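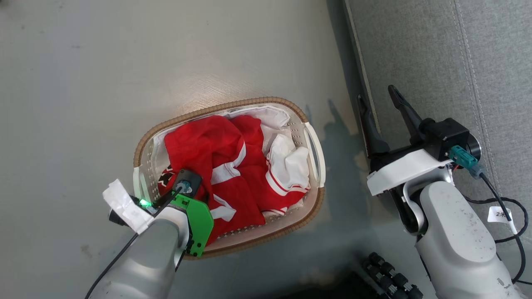
Workshop > Diaries > Esley > August

We use cookies to remember your preferences. Accept all | Manage

In at ten to eight. Esley had been left with both arms up, like somebody being robbed, so I brought them down before I did anything else and wrote in the log that I'd had to. Waqas says he parked it last night. Parking evidently means different things to different people.

Main job for the day was the right gripper. It has been closing a hair crooked for a while, one finger getting there before the other, and on a thick hem you'd never notice. On a thin sleeve the cloth slides out sideways and the arm sails off with nothing in its hand, looking very pleased with itself. Kamran wanted to fix this in software. I wanted to fix it with a hex key. We compromised by having me do it with a hex key while Kamran went to get coffee.

Fingers off, mounting faces wiped, fingers back on with the screws only nipped. Then close the jaws under low force, let the fingers find each other, and tighten a bit at a time, swapping sides. The last man to do it (me, in spring) did one side fully and then the other, and that's how you get a crooked gripper. I've put this in the notes in capital letters, unsigned.

The old thread lock had gone to crumbs. Cleaned it out with a pick, put on fresh, and left it alone while I looked at the cable on that wrist. It's the two metre one, tagged 2米, and two metres is more than the arm needs, so the spare has to live somewhere. For a good while it lived wherever it liked. I gave it a proper loop with enough slack for the wrist to turn fully, ran the wrist to both ends of its travel by hand, and watched the plug the whole time. No tugging. Shagufta asked why we don't buy a shorter one. We did. It's too short.

Left side next. That one has the green fin plates, and they want different treatment, as they're meant to bend. Wiped them down, flexed each with a thumb, looked for splits at the roots. They're fine. Lint gets into everything on this cell and I have stopped being surprised by where. The tape round the back of the left wrist was supposed to be a temporary measure when Babar put it on. I looked at it for a bit and decided it had earned its place.

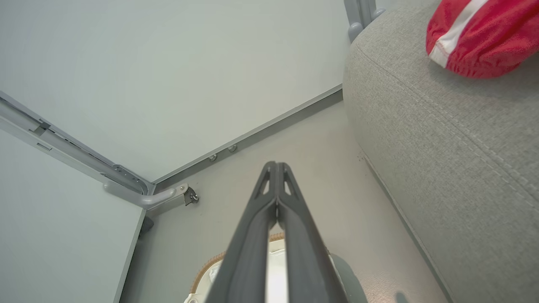
Checked the right wrist camera with the jaws shut. You want the tips meeting near the middle of the view and the gap between them running straight, and if the picture leans then either the fingers are off or the camera bracket is. This time it was the bracket as well, slightly, so my lovely finger job looked wrong until I'd squared that up too. Half an hour of quiet doubt. Saved the new reference still over the old one, then remembered we keep the old ones, and spent another ten minutes getting it back from the backup. It is number 2312, in case I do it again.

Recalibrated after that, because the bracket had moved. The routine failed first go with error 46, and the manual describes error 46 as "see error list". The error list is in the manual. Parveen knew it from the old cell: it means the arm started too close to a joint limit. Moved the elbow out, ran it again, passed.

Tried it on the clothes once lunch was out of the way. Five lifts of the red top with the white stripes, in and out of the basket, right hand only. Four good. On the other it got hold of the basket rim and cloth together and tried to take the whole lot to the sofa, and I stopped it. I don't count that against the fingers. They gripped beautifully, they'd just been told to grip the wrong thing, and I made sure Kamran wrote it down under his heading and kept it off mine.

Had a go at both hands together afterwards. Left presses, right pulls. The left comes down harder than I'd like, and the plates bow more than they need to. Backed the force off a notch and it looked kinder. Might go another notch tomorrow, if Waqas hasn't been in first with an opinion.

Still to do: new screws for the right fingers, as the heads on these are starting to round. Ask Khoo whether they stock them or if it has to be the full kit again. Vacuum by the sofa, there are bits on the floor. Paint-mark the bracket so that if it creeps I'll see it. Move the Romus charger off my chair.

Parked the arms at quarter past five. Down, both of them. Took a photo of it and sent it to Waqas, who replied with a thumb.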